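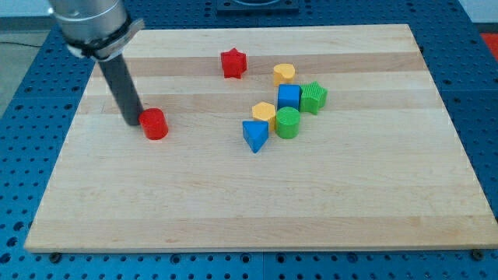

Plastic shape blocks on a maple board, a red star and a red cylinder among them.

July 12, 2023

Dear friends and neighbors,

Well, the Pelport toy library has made it through its first summer month in the new room on the second floor, and I can't tell you how happy I am with the way families have found us up there (even with all those stairs!). We now have 400 toys on the shelves, and 19 new households signed up in the last few weeks, which makes our Saturday-sized crowd feel like an everyday thing.

A big thank you to Danuta Szczepańska, who spent two long evenings sorting the puzzles and found the missing giraffe piece inside a box of dominoes. The giraffe puzzle can be borrowed again, and I already know of three children who will be racing for it.

A few small things to remember. You may take home up to four toys at a time and keep them for 20 days, and if you need longer, just call or send a note and we'll happily stretch it. Please count the pieces before you bring a set back, and if something is lost or cracked, tell us at the desk. We won't scold you, I promise - my own boys once lost half a farm under the porch.

We are also looking for wooden train track, any length, and picture books for the under-threes. Grandparents' attics seem to be the best place to look! Leave donations with Henryk at the desk, or ring me and I'll come by with the car.

The December toy swap already has its room booked, so do start putting things aside.

Warmly,
Leokadia Sowa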